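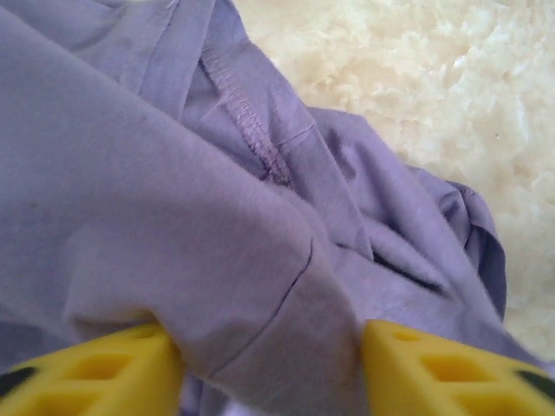
T-shirt folding

T-shirt folding is the household task of turning a loose T-shirt into a flat or rolled shape for storage, carrying or display. It is usually the last step in doing the laundry, after washing, drying and sorting. The task needs no equipment, although folding boards are sold for the purpose, and most people learn one method at home and keep to it.

Fabric

Most T-shirts are made from jersey, a weft-knitted fabric with a smooth face and a slightly looped back. Cotton jersey is soft, stretches more across the body than along it, and holds a crease less sharply than a woven shirting. A cotton shirt left in a heap falls into thick, rounded folds. In pale colours such as lavender, light grey or cream these folds show up as changes of tone, with the hollows looking cooler and darker than the raised parts.

Cotton blended with polyester creases less and slides more easily over itself. Heavier jersey keeps its folded shape better but makes a bulkier stack. Very thin jersey tends to curl at cut edges and is often rolled.

Surfaces

A table, bench top, ironing board or made bed is the usual surface. Working height matters when there is a full basket to get through, and a kitchen bench suits most standing adults. Many people fold on the floor instead, sitting or kneeling beside the pile.

Carpet and rugs grip the cloth, which helps to keep a sleeve in place but makes it harder to slide a hand underneath. Shaggy rugs have a further drawback in that their long tufts give an uneven base, so that creases can't be pressed flat against them. Loose fibres may also cling to the garment. A towel or sheet spread over the rug gets around both problems. Off-white rugs are sometimes avoided for dark, newly bought shirts, whose dye can rub off while damp.

Opening out

A crumpled shirt has to be opened before it can be folded. The common way is to find the collar, follow it out to the two shoulder seams, take one in each hand and lift. A single shake lets the body and sleeves drop. Where the shirt is lying in a bunch and the collar is hidden, it is usual to pinch any raised fold, lift it clear and let the rest hang until a hem or sleeve opening appears.

If the shirt has come out of the wash inside out, it is turned at this stage. Some households leave printed shirts inside out until they are worn.

Methods

Square fold. The shirt is laid face down and smoothed from the centre outwards. One side is brought in to the middle of the back with its sleeve turned down along the edge, and the other side follows. The hem is then taken up to the collar in one or two folds. The front of the shirt ends up on the outside, as in most shops.

Half fold. The shirt is folded lengthwise so that the sleeves meet, the sleeves are tucked in, and the body is folded in halves or thirds. It is quick, and leaves a crease down the front.

File fold. A long rectangle is made as for the square fold, then folded in thirds or quarters until it will stand on its edge. Shirts stored this way are placed in a drawer in rows.

Pinch fold. The shirt is laid flat with the collar to one side. One hand pinches the shoulder and the other pinches a point midway down the body, in line with it. The shoulder is carried over to the hem, the crossed hands are drawn apart, and the shirt is lifted, shaken and laid down over its remaining sleeve. The method is fast once learned – it is also the one most often given up after a few tries.

Roll. The sides are folded in and the shirt is rolled from the collar or the hem. Rolling is common in travel bags and backpacks. A variation turns up a cuff at the hem first, which is pulled back over the finished roll to hold it closed.

Folding boards

A folding board is a hinged panel on which the shirt is laid face down. The side flaps are turned over one after the other, then the lower flap. Boards give every shirt the same width and are used in shops and commercial laundries. The Prastia board, a home model in grey plastic, has 3 flaps and fits adult sizes up to extra large. The Nemel is a smaller version for children's clothes. A board can be cut from a cardboard carton and joined with tape.

Storage

Flat stacks suit open shelves, where the folded edge is normally turned to the front. Tall stacks lean and are hard to draw from. Drawers take either stacks or rows. Shirts stretched out of shape at the shoulders by hangers are often moved to a drawer.

Cotton should be fully dry before it is put away, as damp folds can develop a musty smell or mildew.

Further reading

Usman Ghauri, The Folded Shelf: Clothes Care at Home. Welgate, May 2025. Chapter on knitwear from p. 47.

See also

Ironing
Jersey (fabric)
Laundry basket
Linen cupboard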